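# Paiva, enfin vu, et déjà envie d'y retourner

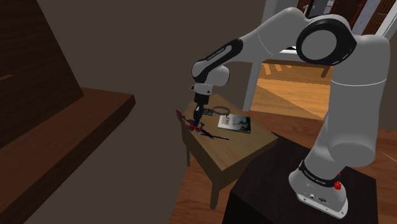
*Un bras blanc et gris au-dessus d'une petite table en bois, en images de synthèse.*

3 novembre 2022

Je suis sortie de la salle hier soir avec les joues brûlantes et le téléphone déjà en main pour écrire à Catarina (elle m'en parlait depuis mars, j'aurais dû l'écouter !). *Paiva*, le deuxième long métrage de Sofia Bastos, raconte presque rien : un passeur de rivière, joué par Jaime Falcão, apprend qu'un pont va le mettre au chômage et décide de continuer ses traversées comme si de rien n'était. Et c'est magnifique.

Falcão parle peu, il grogne, il rame, il fait cuire des œufs - et on ne le quitte pas des yeux pendant 2 heures. Il y a un plan sur le brouillard, juste avant la dispute avec sa fille, où toute la rangée devant moi a cessé de mâcher son pop-corn. La musique de Hsin-yi Liao n'arrive qu'à la moitié du film, un accordéon tout seul, et j'ai eu des frissons jusqu'au générique.

Petit bémol : le notaire, vraiment caricatural, et un rêve sous l'eau dont je me serais passée.

Il reste une séance jeudi prochain dans la petite salle, celle de 68 places, avec les fauteuils verts qui grincent. J'ai déjà pris mon billet, côté allée. Si vous l'avez vu, dites-moi ce que vous avez compris de la lettre, parce que Catarina et moi, on n'est pas du tout d'accord !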